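Draft 2 - still need to fix the citations before the November hand-in

**Does office storage color change where people put things back?**
Design Research Methods, Tarnulbridge campus
Group of two: me and Angeliki Tsakiris

### What we wanted to know

Shared storage gets messy. Everyone knows this. Our question was smaller: if a shared cabinet has a strong color, do people return stuff to the right one more often than when every cabinet is the same gray? Came out of a class reading on wayfinding, mostly hospital corridors. Nothing in the reading about cabinets so we figured there was room.

### Setup

We used the open study floor in the Haseck building. Staff there let us label items from the supply stock - staplers, tape, extension cords, the good scissors. 50 items in total. Each got a small sticker with a code on the underside.

Two rounds. Round one, all gray doors. Round two, same cabinets, same places, but each one known by a color, and a sign-out sheet that said "yellow" or "blue" instead of a number. Both rounds ran the same length of time. We checked at closing and wrote down what was in the wrong spot.

Angeliki did most of the evening checks, I did the spreadsheet. We swapped once when I was sick.

### Results

Round one: 23 items in the wrong cabinet at the final check.
Round two: 19.

So, a drop, but a small one. We were hoping for more. With a stock this size four items could easily be just noise, and Prof. Kandpal said the same when we showed her the midterm slides.

Things that did stand out:

- Tape and scissors were wrong in both rounds. Small stuff wanders no matter what.
- Extension cords were nearly always right in round two. Big, annoying to carry, so maybe people pay more attention.
- 2 items never came back at all in round two. We counted those as wrong.
- The sign-out sheet was ignored by a lot of people. Should of put it at eye level.

### Interviews

Short ones, by the elevators. Most people said they liked the colors but couldn't say which item went where. One guy was sure the staplers were in blue. They were never in blue. A couple said they go by position, like "the one near the window", and dont look at the door at all. That fits with the reading pretty well - landmarks first, color second.

Yellow was the one everybody remembered. Several people named it without being asked, and none of them named green.

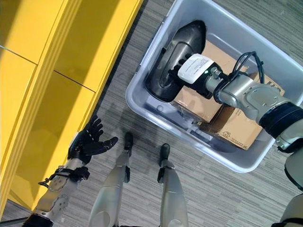

If we did it again we would test one strong color against all gray, instead of giving every cabinet its own. When everything is bright then nothing sticks out. Angeliki thinks we should also try icons on the doors, I think icons would swamp the color effect and we'd learn nothing about it. Left both in the proposal for next term.

### Problems

- Rounds were not the same part of the term. Round two ran into project deadlines, more borrowing.
- Same people in both rounds, so they may have just learned the layout.
- The Skuter club moved their storage onto the floor halfway through and borrowed our tape constantly.
- We knew which round was which when checking. Not blind.

### To do before hand-in

- Redo the chart, the axis starts at the wrong number
- Add the consent form as an appendix
- Ask Kandpal if the interview notes need to be typed up or if scans are ok
- Angeliki to proofread the intro, I wrote it at 2 in the morning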